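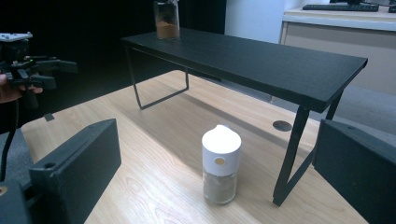
Spice jars and the small black shelf on the work table at Stirkholm.

Print this post | E-mail this post

The hand-held grippers at the Stirkholm station are now serviced on a fixed schedule. The procedure was drawn up in November by Kaisu Mustonen and me, and it replaces the notes kept under the earlier Tratirar arrangement.

Each unit is checked after every 600 grasps. The fingers are wiped, the screws on the finger blocks are tightened, and the jaws are opened and closed 20 times while the recorded width is compared with a gauge. Unit 2 had reached 3906 grasps when its left finger was found to be slightly out of line. It was shimmed and returned to use the same afternoon.
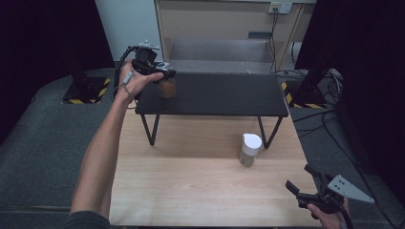

Cable routing remains the item that requires the most attention. A cable that pulls on the housing will shift the width reading, and the fault is easily mistaken for a worn finger. The operator must therefore leave enough slack to reach the upper level of the work area. With one gripper at a jar on the black table, the cable should hang in an easy loop beside the forearm. Cables are replaced at the first sign of stiffness near the connector.

The log sheet has been revised accordingly. Entries from 1117 onward use the new form, and earlier entries will not be converted.

Ignacio Yazzie

Print | E-mail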